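# "A room where you can put your jacket down"

*Bartosz Czerwiński talks about setting up a shared workroom, and about cords, chairs and glass* 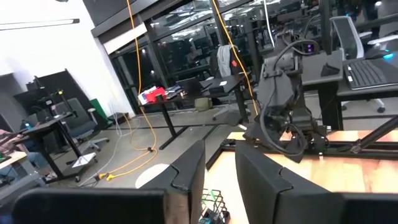
*The workroom at Reteo: concrete floor, yellow cords from the ceiling, glass along the far wall.*

Bartosz Czerwiński has fitted out rooms for other people to work in since he was 33. He is 43 now, and the room at Reteo is the one he speaks about the most. I met him there in the late morning, and he wanted to stand for the whole conversation.

"I don't sit in a room I have planned," he told me. "When I sit, I see only one side of it. When I walk, I see where people will hit their knee."

The first thing we talked about was electricity. Power comes down from the ceiling on bright yellow cords, and this was his decision. The earlier plan had outlets in the floor, in metal boxes with lids.

"With boxes, you must decide on the first day where every table is going to live," Czerwiński said. "People do not know this on the first day. They know it in February, when they have already moved everything two times. So I said, please, let the power come from above, and let it be yellow."

The color was discussed for longer than he expected. Sneha Chauhan, who manages the building for Reteo, had asked for gray cords to match the floor. Czerwiński showed her a gray cable on gray concrete and asked her to walk toward it while reading a message on her phone. She agreed to yellow the same afternoon.

He admits that the system has a weak point. A cord that is long enough for every table is too long for most of them, and the rest of it goes to the floor. He has hung hooks in other rooms, with mixed results.

"In Lallora we had 36 hooks and beautiful labels. People used the hooks near the door. I would do fewer hooks now, and I would put them lower."

The concrete itself he did not want to cover. Carpet tiles were offered, and also a rubber floor from a supplier in Drelmont, but the chairs decided the question. A chair with wheels goes easily on concrete and badly on rubber, and he likes people to be able to roll from one desk to the next and look at what the other person is doing.

I asked him about the chairs, because they are not all the same. There is a white one with a mesh back and there are black ones too.

"I bought them in two rounds," he said. "The first round was white. I thought white would make the room bigger. Maybe it does, I don't know, but white must be cleaned. The second round was black. I did not exchange the old ones – a good chair is a good chair."

For the desks he chose black from the beginning, and one of them is a standing desk. It has become the place where things are put. A red box was on it, a stack of white boxes, a laptop. Czerwiński looked at this for some time before he gave his opinion.

"A standing desk fills faster than a normal desk. I saw this in every place. It is at the height of your hands when you come in, so you leave there what you are carrying. I used to fight with it. Now I ask for a shelf next to it, and sometimes they buy the shelf."

There was a gray jacket on the back of a chair and a tan bag on the floor under it, and he pointed to them with something like satisfaction. The room has no lockers. Reteo had a price for 40 of them and decided to wait.

"For me it is a good sign," he said. "When people keep their bag on their knees, the room is a station. I would like a hook for the bag, yes. But first I like that the bag is there."

The work tables were the part he enjoyed. The tops are light wood and the frames are black aluminum. He wanted one warm surface in a room which is otherwise concrete, glass and black metal, and he wanted it where the hands are. Small wire mesh baskets are allowed on the tops. Larger containers are supposed to go under.

The last subject was the glass. The far wall is glass from the floor to the ceiling, divided by black mullions, and it gives back the overhead lights quite strongly. Obed Dramani, who works with Czerwiński on lighting, would have turned the lamps to another direction. They disagreed, and they still do.

"Obed is right about the reflections," Czerwiński said. "But if I turn the lamps, the tables become dark. I chose the tables. He reminds me of it every time we eat together."

Their next job is a smaller room for Guzmán, with windows on two sides and an outlet in every wall. He has already asked if the ceiling can hold a hook.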